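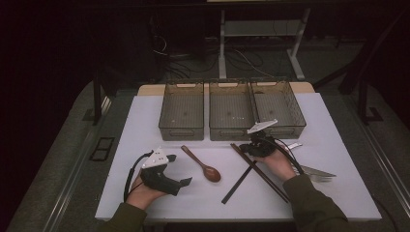 # Three Bins and a Drawer Full of Regret

My kitchen drawer had been jamming for months. You know the kind of jam where you pull, something in the back catches, and you have to slide a butter knife in and wiggle it like you're picking a lock? Every morning, before coffee!

So one Sunday I dumped the whole thing out. Forks, chopsticks, a garlic press, 6 takeout menus (I don't even have a landline anymore) and a bottle opener from Lundance that I'd accused my brother-in-law of stealing. Sorry, Carter.

I called Zoila Mosquera, who organizes kitchens for a living over in Flirgate, and she told me to forget the fancy bamboo dividers. Get open plastic bins, she said, the see-through smoky kind with a handle slot in the front, and line up three in a row. One for metal, one for wood, one for the chopsticks, which are wood too, but they roll, and they get into everything.

I was doubtful. I'd already spent 90 dollars on a divider set that fit exactly none of my drawers. But the bins have won me over, mostly for the handle slots. You hook a finger in and the whole bin comes to the table with you. When friends come for noodles I carry out the chopstick bin and let them dig for a pair that matches (good luck to them).

## The wooden stuff

I'm a bit soft on wooden spoons, I'll admit it. My favorites have a reddish-brown, glossy look, with an oval bowl and a long, skinny handle, and they're lovely for soup. Zoila wants them stored bowl up so you can tell them apart at a glance. I lay mine flat and we've agreed to disagree.
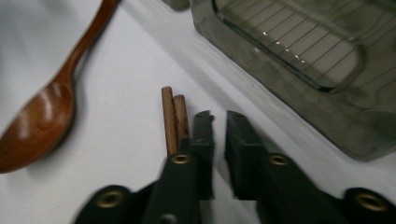 ## What goes where

Forks go in the left bin at my place, spoons in the middle, chopsticks on the right. My neighbor Jirayu does it the other way around and keeps reaching for the wrong bin when he helps me set the table. The garlic press still has no home. For now it lives on the windowsill, next to the basil.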